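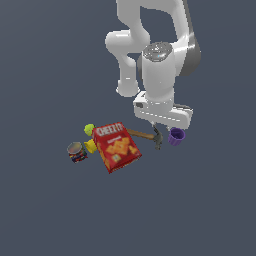 Our simulated grasping rules are out, and they fit on 4 pages!

The Cosgrove group has published version one of its house rules for reporting simulated pick-up tests, and after a long spring of arguing over wording we are very happy to see it go up on the shared drive. The first draft went round in March and came back with so many notes in the margins that the section on "success" was rewritten from scratch. It now reads well, and new starters at Grerham and Drovton have been using it without having to ask what half the words mean.

The biggest change is in how we report a pick. Until now each site had its own idea of what counted. Drovton called it a success once the fingers had closed, Grerham wanted the object clear of the surface, and Hollotley went by whatever the script printed at the end (which depended on who had last edited the script). From now on there are three separate results, "contact", "closed" and "held", and you report all of them. A run is "held" only if the object is off the surface and stays between the fingers for 2000 simulation steps.
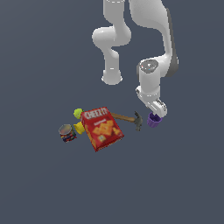

Neighbouring objects get a rule of their own as well, and it's my favourite part. If you are after a cup and there's a hammer lying next to it, the log must say whether the hammer moved. Plenty of our older runs look splendid on paper until you replay them and watch everything else on the floor get shoved sideways. Movement of a neighbour doesn't fail the run, but it has to be written down in its own column, and "n/a" is no longer accepted.

Layouts are next. Every report should give the random seed, the starting pose of every object and the version of the object models. Please don't tidy a layout by hand before a run. Overlaps and awkward angles are allowed, and if two models start out passing through one another you flag the run and keep it in the file. We went back through nearly 700 old runs to try this out, and 28 of them had to be flagged, mostly boxes resting on handles.

Camera views: save at least one still from before the fingers close and one from after, with the same lighting settings for both. Plain floors are fine. Name the stills by run number and step so they sort properly.

One thing the rules leave alone is speed. Hollotley would like a limit on how fast the arm may come down near a cluster, and there's a good case for it, but we couldn't agree on a figure that suited all the arms we model. It will be in version two if somebody sends in a proposal with test logs attached.

The new log sheet replaces the old one from 4 September 2026. Runs already under way can finish on the old sheet, as long as the three results are filled in at the end.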